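Sorting card game with fern tablecloth, how do you keep the colours apart?
Posted by Irkness, February 2019

We've started a matching game with small red and blue cards and it's such fun, but they end up all over the cloth! How do you sort yours quickly?
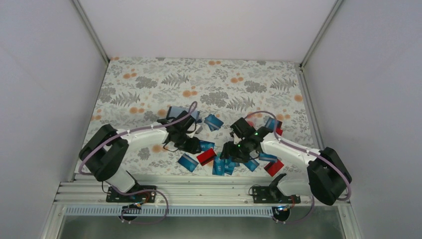
Blue and red cards on the fern cloth

Guvolholm
Ooh, I love a sorting job! Pick out the red ones first if you've got fewer of those, then sweep the blues into one pile. Square each pile up and pop them in 2 little tins. A patterned cloth is lovely for this, the cards don't skid about like they do on a bare table.

Pan
elastic bands. 5 for a pound at our market

Zostance
Seconding the tins! Not bands though, they bent the corners on mine by April.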